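Accueil | Archives | Fils | S'abonner

Re: [manip-pratiques] Câbles au sol et zone de passage
30 Apr 2026

Marloes De Smet a écrit :
> Chez Prikmont on interdit tout câble au sol pendant une session
> de démonstration, pinces à la main ou pas. Vous faites comment,
> à Loltside ? Je dois rendre la version 2 des consignes.

Salut Marloes,

Ah, l'éternelle question des câbles ! Chez nous la règle est plus souple : un câble peut rester par terre s'il est scotché, et jamais entre l'opérateur et la porte. Sur le papier c'est très bien (bon, dans la vraie vie le rouleau de scotch est toujours dans l'autre salle...).

Je rajouterais deux points dans ta version. On s'assoit avant de prendre les pinces, et on garde les marqueurs des cubes bien dégagés, manches comprises !
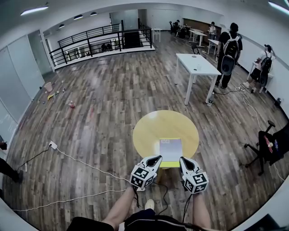 Pour les passants, j'aimerais bien une bande de sol réservée, mais Van Leeuwen trouve ça trop lourd à tenir. Tu mettrais quoi, toi, obligation ou simple conseil ? Je peux relire ton brouillon cette semaine.

À bientôt !

3 réponses | 1281 vues | Partager

Messages récents
Re: Bronham, fiche de poste opérateur
Nettoyage des doigts de pince
Modèle de consignes, version 1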